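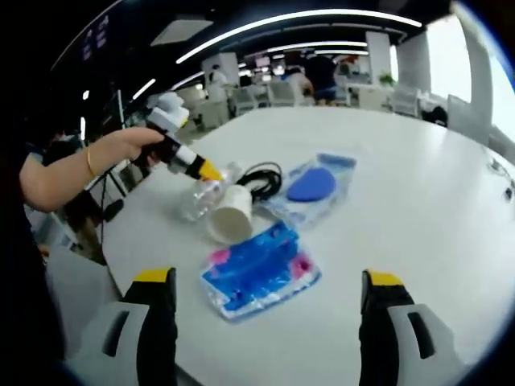
Water bottle and a few other things on the big white table.

The Piltari loan: your questions, my answers
By Desta Lemma for Mamo
Updated 26 February 2018

My inbox has been packed ever since the city council agreed to hear Piltari's request for help, so I've pulled the most common questions onto one page. I'll keep adding to it as I learn more. If I got something wrong, write to me and I'll fix it (and thank you, really, I love those emails).

What is Piltari, for those of us who just moved here?

It's the little airline that flies out of Vultville. You've probably seen the turboprops going over the reservoir in the morning. It carries commuters, some mail, and a lot of college kids with too much luggage.

So what is it asking for?

A loan guarantee. The bank would lend the money and the city would promise to cover it if Piltari can't pay. I know plenty of people are calling it a bailout, and I've used the word myself at dinner, but no check goes out from city hall on day one. If the airline goes under before the loan is paid off, then yes, we're on the hook for whatever is left.

Why does it need help now?

Two reasons, going by what the company told the council. Fuel cost more than it planned for last year, and two of its planes sat in the hangar most of the fall waiting on parts from Sirkance. A plane that isn't flying still has to be paid for every month! Piltari says it wants some of that money back from Sirkance. I asked Sirkance for a comment and got a very polite no.

How long would the guarantee last?

The draft says 18 months. The council could extend it once, with a new vote.

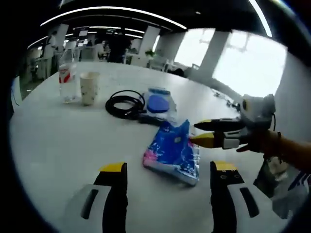

Snack bag on the table, open-plan office.

How many jobs are we talking about?

Piltari has 200 people on the payroll, and 70 of them live inside city limits. The rest are mostly out in the county or at the other airports it flies to. That's a sore point for Leszek Wróbel, who represents the east side and wants to know why the county isn't sharing the risk. I think it's a fair question, and so far I haven't heard a good answer.

Does the city get anything in return?

A fee, plus second claim on the company's hangar if things go bad (the bank comes first). There's also a promise to keep the early flight running for as long as the guarantee is in place. Sumeya Bogale, the council member who wrote the draft, told me she'd like a seat on the board too, but that isn't in the version I read.

Can the managers give themselves bonuses?

Not under the current draft. Bonuses and dividends are both frozen until the loan is repaid. Regular raises are allowed, and "regular" isn't defined anywhere, so keep an eye on that one.

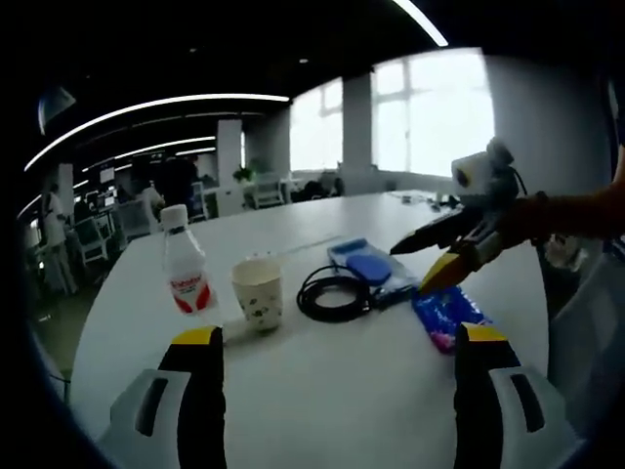 Who's against it?

Declan Moriarty has been the loudest. He owns the shuttle van company and his point is pretty simple: when he had a bad winter, he sold two vans. A bunch of you wrote in to say more or less the same thing.

What happens to my ticket if the council says no?

Nothing right away. Piltari is still selling seats and says it will honor them. If you're nervous, pay with a credit card and hang on to your confirmation email. I booked a $69 seat to see my sister, and I put it on my card.

Can I see the airline's books?

Part of them. The clerk's office has a summary you can read at the counter, with a lot of it blacked out. Ask for Fasil Yilma, he knows where the binder is.

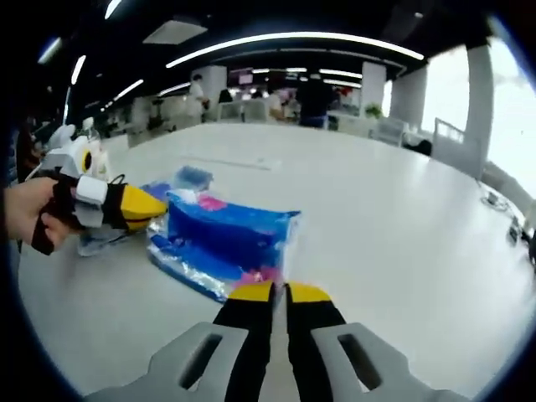 Blue package on the table.

Can I speak before the vote?

Yes, and I hope you do! Sign up at the door before the meeting starts. You can also send a letter to the clerk, and it goes into the packet all the members get.

Where do you stand on this?

I go back and forth. I like having an airport that goes somewhere, and I'd feel a lot better about the deal if the county were in on it. Ask me again after the next draft comes out.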